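The long life of the office mug

When the shipping agents Eide moved out of their old premises on Hituvgate, Gunvor Hovland was given the job of clearing the kitchen. The furniture had been sold and the files had gone into storage. What remained was crockery, and there were 153 mugs.

"We had 4 people working there at the end," she says. "I counted twice."

Most workplaces have a cupboard like it. Mugs arrive as gifts, as conference handouts, or in a box when a neighbouring firm closes down. They seldom leave. A glass breaks and a teaspoon disappears, but a stoneware mug can be dropped on lino and survive, and few people feel they have the right to throw out one that might belong to a colleague.

Elsa Myklebust ran the canteen supplies at Forico for most of her working life and bought crockery for three sites. In her early years everyone drank from cups with saucers, stacked on a trolley and wheeled round twice a day. The trolley went when the first coffee machines were put in. Saucers did not fit under the spout, and staff began bringing mugs from home.

She did not like it much. Cups from home came in every height, and the dishwasher racks were made for one. After a year of complaints from the kitchen she ordered 200 plain mugs and asked people to take their own away. Some did. Within a few months the shelf looked the same as before, with the plain ones pushed to the back.

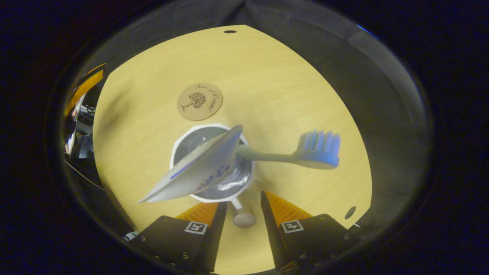

Plain mugs do have their supporters. The potter Embla Ekström makes tableware at a shared workshop on Ungate and sells mainly to cafés. She gets more questions about handles than about colour. A handle for two fingers suits a small cup, but a mug filled to the top is heavy and wants room for three. The handle should also stand far enough out that the knuckles stay clear of the wall.

The lip matters too. A thick one holds up better in a café sink, and a thin one is nicer to drink from. Ekström settles somewhere in between and expects to hear about it from both sides. Her kiln is fired about once a fortnight, and she puts the seconds on a shelf by the door at half price.

Heloísa Sampaio buys a lot of those seconds. She has a coffee bar near the ferry quay and loses mugs steadily through the summer, when people carry them down to the water. By September she is usually short. A few come back in the post, one of them last year from Portugal, wrapped in a beach towel.

At Hituvgate, Hovland let the former staff choose first. Ebbe Haugland, who had retired from Eide long before the move, came in for a brown one with a chip opposite the handle. It had been his for the whole of his time in the freight department. The rest went to a charity shop in two car loads, apart from a box that the shop would not take.

That box is in her garage. She has used a few for seedlings.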